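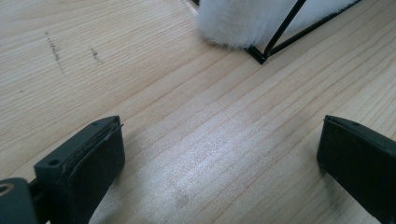

Teaching by demonstration is a way of programming a robot in which a person performs a task and the robot's controller learns from a record of it. The person may guide the robot arm by hand, drive it from a distance, or do the work with a hand-held tool that has the same kind of fingers as the robot. With a hand-held gripper, a camera fixed to the tool looks out past the fingertips, so every recording has the two fingers at the bottom of the view and the work beyond them. The dark fingers stand open over bare, pale wood, while a fluffy white object and a thin black wire frame lie farther off, near the top. A view of this kind gives the learning system the gap between the fingers and part of the object in the same picture, and it stays much the same when the tool is later replaced by a robot wrist.

Skusia Reference Pages
16th December
By the Skusia editors
Reading time: 4 minutes

Methods

Three methods are in common use. In hand guiding, also called kinesthetic teaching, the motors of the arm are set to give way under light force and the operator moves the arm through the task. Joint angles are stored as the arm moves. The method needs no extra equipment on most modern arms, but the operator's hands and body often block the cameras, and tasks that need two arms are hard for one person to guide.

In remote control, or teleoperation, the operator stays clear of the robot and moves it with a joystick, a motion-tracked handle or a smaller copy of the arm. The smaller copy is called a leader and the working arm a follower. Since the robot does the work itself during recording, its own cameras and joint sensors supply the data directly. The operator usually feels little or nothing of the contact forces, and delicate tasks take longer than they would by hand.

In hand-held capture, no robot is present. The operator carries a gripper worked by a trigger or by squeezing, and the position of the tool is worked out from the camera images, from a motion sensor, or from both. The Rusier handle is one tool of this type. It records the opening of the fingers along with the video. A person can take it into a kitchen or a workshop where an arm could not easily be set up.

Recording

A single run of a task is called an episode. It normally starts with the gripper open and away from the object and ends when the object has been released. Sets of episodes vary widely in size. The first Ticona set for soft goods held 198 episodes, of which 13 were dropped for lost tracking. A later set, finished in October, covered the same tasks with 70 episodes in each of two rooms.

Operators are usually asked to change the starting place of the object between episodes and to keep their movements steady. Long pauses are trimmed. Episodes in which the object is dropped and picked up again are handled differently from one project to another. Some remove them, and others keep them so that the robot has a record of how to recover.

Surfaces and objects

Tracking from a camera depends on finding points that can be matched from one image to the next. Wood grain, scuffs and small marks can serve as such points. Glare is a common source of trouble, as a bright patch shifts across a table when the camera moves and does not stay with the surface. Printed markers are sometimes placed at the edge of the work area.

Soft and fibrous objects are harder to record than rigid ones. Their outline changes when they are touched, and the fingers may sink in before there is a firm hold. Thin wire parts raise a different problem: depth sensors often miss them. Flat rubber-like pads on the fingers help with both kinds of object, though they wear and collect dust, and a change in grip partway through a set can affect the results.

Training and transfer

The recorded episodes are used to train a policy, a program that takes in camera images and gives out the next movements of the arm. Training on the demonstrations alone is known as behavior cloning. Its main weakness is drift. A small error puts the robot in a position that no operator ever showed it, and the next movement may be worse. Adding corrections, in which a person takes over during a trial run, reduces the problem.

Transfer from a hand-held tool also depends on matching hardware. Finger length, camera angle and the delay between a command and the movement must be close to those of the robot. In the Gruko trials, a camera mount tilted differently from the one on the handle caused 33 failed grasps before it was replaced.

See also: force control; motion planning; visual tracking

Last updated 16 hours after first posting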